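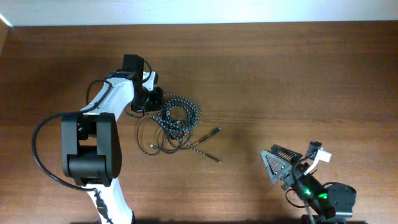

Jan 16, 2023
Benedek Major

Back at the bench after the break and I finally got to the cable job I've been itching to do since December! Every tangled bundle we own goes across the brown wooden table this week, gets pulled apart, checked, tied and hung up. Aravind says nobody has ever been this happy about cables and he may be right, but I spent the whole last Gremix build digging for one decent lead and I'm not doing that again.

Starting method was pretty dumb: grab the end that sticks out the most and pull. Don't do this. It tightens everything behind it, and I made one knot so hard I had to leave it and get coffee. What works much better is to loosen the whole bundle first. Put it flat on the table, push both hands into the middle and open it outward like you're fluffing a pillow, then turn it over and do it again. Only after that go looking for an end. Follow the end back with your fingers until it dives under something, lift whatever it dives under, pass the end through, carry on. Slow for the first couple of cables and then the whole thing starts to fall open – very satisfying.

Plugs are the real trouble. A bare cable slides out of nearly anything, but a plug with a latch on it catches on every loop it meets. I've started wrapping a turn of paper tape over the latch before I pull, and it goes through so much easier. Aravind's idea, and a great one. Take the tape off right away afterward, it leaves gum if it sits overnight (found two from last week that I had to clean with alcohol).

The table itself is a nice surface for this. Smooth enough that things slide, and the wood is a medium brown so black cable shows up well against it. Keep the far side clear for sorted stuff! I let the finished coils creep back toward the tangle this morning and one of them got eaten again.

Checking: meter on continuity, one probe each end, and then wiggle the cable close to both plugs while listening. The wiggle matters. One of the Jorkix leads beeped fine lying still and cut out every time I bent it near the strain relief, which explains the whole mystery with the Harness board dropping out before the break. So pleased to have found that one. It's got red tape on it and is in the repair box, please don't rescue it.

Coiling: over-under, not around the elbow. I know the elbow is faster. It puts a twist in every turn and the twist is what makes the tangles in the first place. Over-under takes an afternoon to learn and then your hands just do it. For short leads I make the coil a bit wider than my palm, for longer ones about the width of a saucer. Hook-and-loop tie on, snug but loose enough to get a finger under. No zip ties on coils, I cut into the jacket of a perfectly good one getting a zip tie off.

Labels go near the plug, both ends, length in mm on the flag. Most of the short ones are 125 and the next size up is 1000, so it would be lovely to have those on separate hooks and stop guessing by eye. The Barasa label tape sticks well to the thinner jackets but lifts on the thick rubbery ones. Trying it folded over on itself as a flag, will see how it looks by the end of the week.

Still to do:
– more hooks, we're 9 short
– ask Aravind if the gray ribbon stuff is worth keeping
– fix the Jorkix lead, new plug and a longer strain relief
– go back to the coffee knot with a blunt pick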